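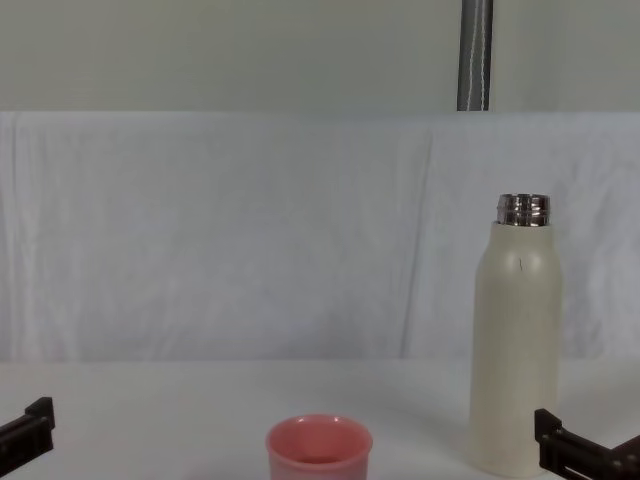 뚜껑을 뺀 크림색 보온병과 분홍색 컵.

보온병 냄새 빼기랑 안 흘리고 따르는 법

보온병 얘기를 한번 해야지 해야지 하다가 이제야 쓰네요. 저희 집은 6월만 되면 보리차를 달고 사는데, 보온병을 제대로 안 씻으면 며칠 만에 퀴퀴한 냄새가 올라오더라고요. 예전엔 그냥 헹궈서 엎어 놓고 끝이었어요(저만 그런 거 아니죠?). 지금은 나름 순서가 생겼습니다.

1. 뚜껑부터 분리하기
뚜껑은 무조건 따로 빼서 씻어요. 고무 패킹이 있는 제품이면 패킹까지 빼고요. 저는 이쑤시개 뒤쪽으로 살살 밀어서 뺍니다. 뾰족한 쪽으로 하다가 한 번 찢어 먹고 패킹만 새로 주문했어요, 흑흑. 뺀 패킹은 작은 종지에 담아 두세요. 개수대로 쏙 빠지면 정말 허무해요!

2. 나사산은 칫솔로
입구에 은색 금속 나사산이 드러나는 병은 그 홈 사이를 꼭 봐 주세요. 커피나 우유 넣은 날은 특히요. 안 쓰는 칫솔에 세제를 조금 묻혀서 홈을 따라 빙 돌리면 되고, 마지막에 흰 행주로 한 번 닦아 보면 덜 닦인 데가 바로 티가 나요.

3. 냄새는 베이킹소다로
베이킹소다 한 숟갈 넣고 따뜻한 물을 목 아래까지 채운 다음 뚜껑은 열어 둔 채로 그냥 두세요. 저는 저녁 설거지 끝내고 담가 놨다가 아침 7시쯤... 아니 정확히 7시에 알람 울리면 일어나서 비웁니다 ㅎㅎ 그리고 두세 번 헹궈요. 물때가 보이면 구연산으로 바꿔서 하고요. 둘을 한꺼번에 넣고 뚜껑을 닫으면 가스가 차서 위험하니까 꼭 따로 쓰세요.

4. 겉면은 부드러운 수세미
무광으로 코팅된 병은 철 수세미 절대 금지예요. 저는 급하다고 초록 수세미로 벅벅 밀었다가 자국이 남아서 두고두고 속상했거든요. 물에 통째로 담가 두는 것도 저는 안 해요. 바닥 쪽 마감이 들뜨는 것 같아서요.

5. 작은 컵에 따를 때
입이 넓은 병은 확 기울이면 왈칵 쏟아지잖아요. 컵은 평평한 데 세워 두고, 병 입구를 컵 바로 위로 가져간 다음에 천천히 눕혀 주세요. 가득 든 병은 생각보다 무거우니 몸통을 넉넉하게 감싸 쥐는 게 편해요. 처음 몇 번은 맹물로 연습해 봐도 좋고요.
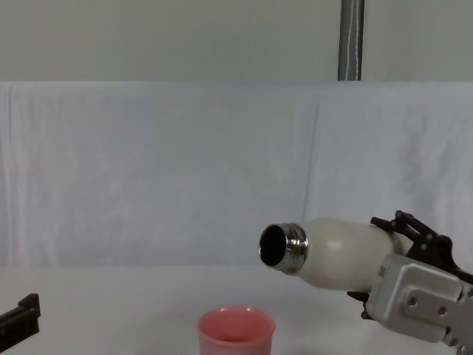 6. 말려서 보관하기
씻은 병은 식기 건조대에 비스듬히 기대 놓아요. 완전히 거꾸로 바닥에 붙여 놓으면 안쪽 김이 안 빠져서 또 냄새가 나요. 다 마르면 뚜껑은 닫지 말고 옆에 나란히 두세요. 찬장 자리가 모자라면 뚜껑만 모아서 바구니 하나에 넣어도 되고요.

참, 패킹은 낱개로도 파는 데가 많아요. 저는 하나에 1,000원 주고 샀는데 병을 새로 사는 것보다 훨씬 낫죠! 주문하기 전에 병 바닥에 적힌 모델명부터 확인해 보세요.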